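Feselance: frequently asked questions about our cube picking study

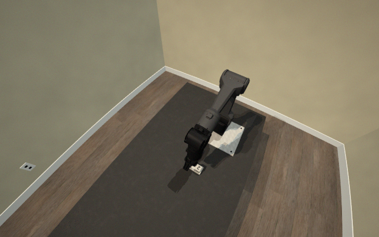 Istunetti Robotics Laboratory, Manipulation Group

What is Feselance?
It is a method to train a robot arm in simulation. The arm must find a small cube and grip it. We change the simulated room between the trials, for example the paint of the walls and the wood of the floor.

Why is there only one cube?
We wanted to study the grasp alone. Tasks with several objects are in our other project, Piment.

How many trials did you run?
We ran 2,000 trials for training and 218 for testing. In 46 of the test trials the grasp failed. In most of these failures the fingers closed too early and pushed the cube away.

Does the marking on the cube help the arm?
We do not know yet. The cube has a dark marking on its top face, and we have not tested with a plain one.

Did you try it on a real arm?
Not yet. All the results on this page come from simulation, so please do not compare them with results from hardware.

Can I get the code?
Yes, please write to Evander Dalgleish and say which simulator you use. The room files are sent separately, they are rather large.

Comments (3)

Lindsay
Does a failed trial start again with the cube in the same place?

Evander Dalgleish
No, the cube gets a new place every time. I will add this to the page.

Lindsay
Thank you, that explains my numbers.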